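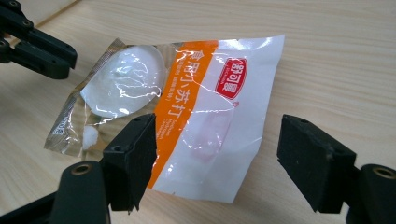 The Slow Hand

Search Lunum stories Go
2026-01-01
By the Lunum fiction desk

My mother used to say you could tell everything about a person from the way they handed you a packet of baking soda, whether they tossed it or set it down. I hadn't thought of it for years, until the winter I went to work for Stokska, in the old shoe building at Irnau, teaching the arm to pick things up.

I had been at the counter of the Karagiannis bakery for most of my life by then, and when it closed I answered a notice that asked for "patient people with steady hands." They gave me two grippers to hold, one for each fist, and a table with a pretty wood grain, and told me to do the thing the way I'd want it done. Whatever I did, the arm upstairs would learn from it, good habits and bad alike. Well, I can tell you that made me sit up straight!

The orange-striped packet was the hard one. Film like that slides and crackles and won't hold a shape (anybody who has tried to open one with floury fingers knows), and you have to come at it from both sides and not squeeze. I squeezed, of course. I squeezed all through my first week, and dropped it, and said a word or two I was glad the machine couldn't hear, and went home to my soup with my thumbs still closing on nothing. 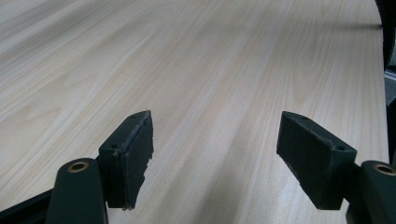
By December the padding on my fingers had gone ragged, and I say my fingers because that was how I had come to think of them. The young man at the next table got fresh pads whenever he asked. I never asked. I knew where each torn place would catch and where it would slip, the same as I'd known the bad drawer at the bakery, and I thought that if the arm was going to learn from me it might as well learn to get along with something a little worn.

On my last afternoon they wanted one more good one. I let my shoulders down, and brought the left hand in, and then the right, slowly, as you would with a sleeping baby's blanket, and up it came between the two of them, hardly any distance off the table.

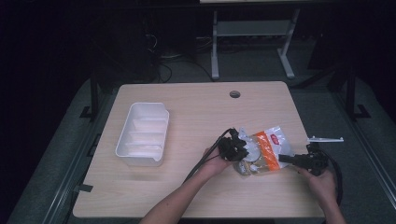 Upstairs

They let me go up afterward and see the arm try. It was taller than I'd pictured and stood there with its own packet in front of it, and I stood behind a yellow line with my coat on and my bag over my elbow.

It went in from the left first. Then it stopped, for just a breath, before it brought the right side over, and I put my hand to my mouth. I do that. I have always done that, with eggs, with change, with the good cups. My mother did it too.

It set the packet down in front of me, very gently, and waited for the next one.

More from Lunum
The Lamp at Stokska Gate
Room 811
Bread for the Night Train
Nineteen Winters in Irnau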